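Clues in plain sight: planting evidence in a village mystery
Speaker notes, Prerkcombe Readers and Writers, 11/01/2024
Sorin Lazăr

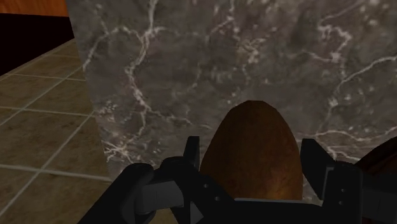 Slide 1. A brown object against dark gray marble.

Opening (keep it short)

Thank them for coming out. Say who I am: I write the Lorkia books, two so far, third one due in December. Mention that I will be giving away the ending of the first book but not the second. Anyone who minds should cover their ears when slide 6 comes up.

The talk is on one subject, which is how a writer puts a clue in front of the reader and gets the reader to walk past it. I am not covering plot in general, or how to get an agent. People can ask me about agents afterward.

Slide 2. What counts as a clue

My working definition: a fact the reader is given before the detective explains it, and without which the explanation would not hold up. If you can cut the fact and the solution still works, it was decoration. Decoration is fine. Just don't count it as a clue when you check whether you played fair.

Three kinds come up most often in village mysteries:
Objects – a key on the wrong hook, a coat that belongs to a taller man.
Times – when the bus came, when the light went off.
Talk – somebody knows a thing they should not know yet.

Talk is the one I use most. It is also the hardest to hide, as readers of this kind of book have been trained to listen for slips.

Slide 3. The first draft of Andetti's Garden

Read the paragraph from the first draft, the one with the gate. (Printed copy in the folder. Don't read it off the screen, the type is too small.)

Ask the room who they suspect after hearing it. When I tried this at the library most of them got it right, which was the problem. The gate had a sentence all to itself, at the end of a paragraph, right before a line break. I might as well have rung a bell.

Now read the published version. Same gate, same fact. It sits in the middle of an argument about who should pay for the hedge, and the argument goes on for another half page. The reader wants to know who wins the argument.

Slide 4. Where to put it

The end of a paragraph is the loudest spot. The end of a chapter is louder still. The middle of a list is quiet. If the widow's kitchen drawer holds string, stamps, a train ticket, candles and a broken watch, most people will remember the watch.

Other quiet places:
Inside a joke.
In the mouth of a character nobody takes seriously. Mrs. Shibata in my second book talks all the time and the inspector stops listening to her. So do most readers.
Just before something bigger happens. If the phone rings, the thing on the table is forgotten.

A warning on this last one. Use it once or twice in a book. Readers catch on, and then each time the phone rings they turn back a page.

Slide 5. How far apart

This is the part I got wrong for years. I used to put the clue in early and leave it alone until the last chapter. By then readers had forgotten it, and being reminded of something you forgot is not much of a pleasure. One reader wrote to tell me the killer had come out of nowhere. She was wrong, it was on page 58, but she had a point.

What I do now is bring it back once, in a different form. The gate is mentioned on page 58. On page 111 a dog gets out. I never say how. If you put the two together, you have it, and you still have a good part of the book left to doubt yourself.

Pause here for water. Ask if there are questions so far, but only take a couple.

Slide 6. The ending (spoilers)

Give the warning again.

The brother did it. He came in by the gate, which he said had been stuck since his father died. Go through how the final scene is built. The detective does not present any new fact in it. I have a rule that no fact appears for the first time in the last two chapters, and I broke it in the second draft without noticing. My editor caught it.

Then talk about confession scenes. I don't like them. If the case needs a confession, there probably wasn't enough evidence. Others disagree and some very good books end that way, so say so.

Slide 7. A way to check your own draft

Write the solution on one sheet of paper. Under it, list each fact the detective relies on. Next to each fact, put the page where the reader first gets it and the page where it comes back. If there is a blank, fix it.

Next, give the draft to someone who reads mysteries and someone who doesn't. Ask them to write down who they suspect at the end of every chapter. Don't ask them whether they liked it, that comes later. What I hope to see is the right name turning up somewhere in the middle and then being crossed out.

Exercise, if there is time (skip if we started late)

Hand out the cards. Each one has a single fact on it. They get ten minutes to write a paragraph that contains the fact, then they swap with the person beside them, who has to find it. Ask for a volunteer to read one aloud.

Closing

Books are on the table by the door. Remind them the next meeting's speaker is on poetry and that chairs need to be stacked.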